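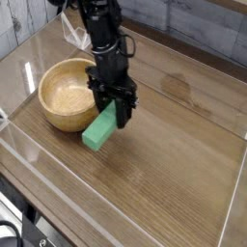
What is in Henero?

Width, weight and wall thickness for 100 hand-turned wooden bowls, taken again and again while the wood dried, plus the turner's notes on each one.

# Henero

Green wood moves. Turn a perfect circle out of a fresh log, leave it on a shelf, and some weeks later you own an oval. Every turner knows this and every turner has a rule of thumb for it, and the rules don't agree with each other! Henero started as a way to settle (or at least liven up) that argument at the club in Zusdale, and it grew into something we think other people will enjoy digging through.

Last changed: 14 January 2019

## What you get

- `bowls.csv` has one row per bowl: wood, log it came from, where in the log, date turned, starting size
- `visits.csv` has one row per bowl per measuring visit, with width along the grain, width across the grain, height and weight
- `walls.csv` has wall thickness near the rim, halfway down and just above the foot
- `notes.txt` is everything written in pencil on the cards, typed up as it stood, spelling included

Join everything on `bowl_id`. All lengths are in millimeters and all weights in grams. Empty cells mean we didn't measure. A zero is a real zero, and you will only find those in the `cracks` column (happily, you will find lots of them there). 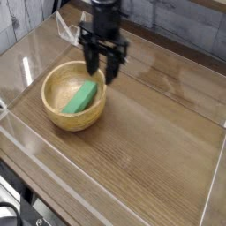 Rim width gave us the most trouble in the early visits. We set the calipers on the outermost point of the edge, which is easy on a crisp, square rim and a bit of a hunt on anything softer. With a thick, smooth, rounded rim like the one on this pale bowl, two people can land on slightly different spots and both be right by the instructions. So `rim_shape` is its own column now, with the values `square`, `rounded` and `thin`, and I'd suggest splitting on it before you compare anything smaller than a millimeter.

## Woods

There are 4 kinds: ash, beech, cherry and sycamore. Most of the logs came from the Van Dijk yard, cut in winter and turned while still heavy with sap. Cherry is the star of the show. It goes oval fast and it goes oval a lot, and the plots are lovely. Beech is moodier, and two bowls from the same log will sometimes part ways completely. Please don't average across woods, you'll iron out all the good bits!

## How we measured

Every bowl had 13 visits. The first was straight off the lathe, the early ones came close together, and the later ones spread out as the weight settled. Floor Willems did all the weighing on the same scale, so `weight_g` is the steadiest column in the set. Calipers changed hands, and `measured_by` holds a letter code for that.

Starting walls were aimed at one tenth of the bowl's width. `walls.csv` tells you how well we hit that. (Not always well. Look at the sycamore.)
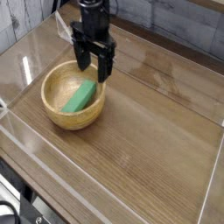 Surface finish gets a column too, `outside`, and it was a late addition. We had been arguing over whether a sanded wall dries at a different pace from one left straight off the gouge, and half the cards didn't say which was which. Fine turning lines running around the outer wall, as on the honey-colored bowl here, are what you look for, and a bowl that shows them is logged as `lines`. One with none left is logged as `clean`. For the older cards we went back to the shelf and checked by eye, and those rows carry `outside_late = 1`.

## Known problems

- Bowls from log 10 were moved to a warmer room halfway through. The weight curve has a visible knee in it. We kept them in.
- "Across the grain" was read the wrong way on a few cherry cards. Fixed where the pencil mark on the foot made it certain, flagged `grain_doubt` where it didn't.
- Room humidity is missing for the first visits. We hadn't bought the meter yet.

## Loading it

The files are plain comma-separated text, UTF-8, with a header row. Zirkent, our little plotting script, sits in the `tools` folder and draws each bowl's outline from visit to visit:

```
python zirkent.py --bowl 13
```

Try that one first. It starts round, leans, straightens up a little, then leans the other way, and we still don't know what it was thinking.
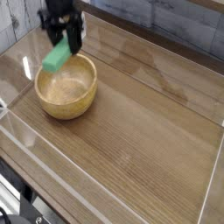
**Zusdale Woodturning Club, Drying Group**

Use the data for anything you like, including teaching, and pass it on freely as long as this file travels with it. If you turn bowls yourself and would like to add some, the blank card is in `cards/blank.txt`. We'd love to see woods we can't get here, especially fruitwoods, and bowls much bigger than ours. Send the first visit along with the last one, even if the bowl split. Split bowls are very welcome.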